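Four nights at a rental in Torelora

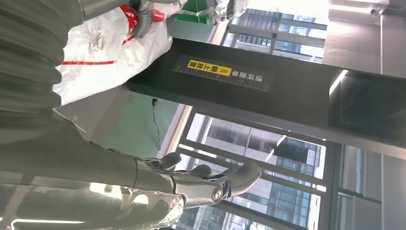 Filed under: Travel, Places to Stay

We booked the upstairs unit in December through a small agency called Resov. The total for four nights was $600, plus a cleaning fee of $65. That fee wasn't in the first quote, so look for it before you pay.

The unit has 2 bedrooms and one bath. The beds were firm and the sheets were clean. The kitchen had enough pans to cook a real dinner, but the knives were dull, and we ended up buying one at the Esquivel market down the hill. We left it in the drawer for the next people.

Parking is on the street. It fills up by 6 p.m., and after that you will be walking a few blocks with your bags. The stairs are steep too. My mother managed them fine but she didn't want to do it more than once a day.

The beach is a ten minute walk if you take the path behind the pharmacy. The listing says five. Mornings were quiet and the water was too cold for me, though the kids went in anyway.

Wi-Fi dropped out most evenings. I wrote to Resov and they answered the next morning with instructions for restarting the router, and that helped for a day.

I would stay again at the same price, probably in spring. Checkout is at 10 a.m. and they do hold you to it.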